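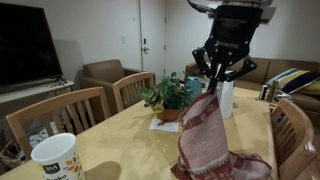 Brevbridge Handling Lab – Gripper Maintenance

August 2022

Cell 2, Robotiq gripper, towel task. Obadia reported the hold creeping on bunched fabric after long runs, so I went over the fingers this morning before anyone touched the program.

Pivot bolts: two on the left finger had backed off slightly. Nipped up and paint-marked. Last done in February by Kanini, per the sheet. Linkages wiped down, no grit in the plates. Coupling screws fine.

Closing force was still at the value Ada set for the cups. Brought it up in small steps on the striped towel, gathered at the top and hanging to the table. Left it at the setting now saved as "towel_b". Don't overwrite it.

To do:
- 200 open/close cycles with no load, then recheck the paint marks
- Fingertip pads are due at 2,000 cycles – Zakhar to order from Carroll
- Lift height is 30 mm too low for the long towel, fix the waypoint

Wrist cable looks a bit tight at full rotation. Will ask Atieno.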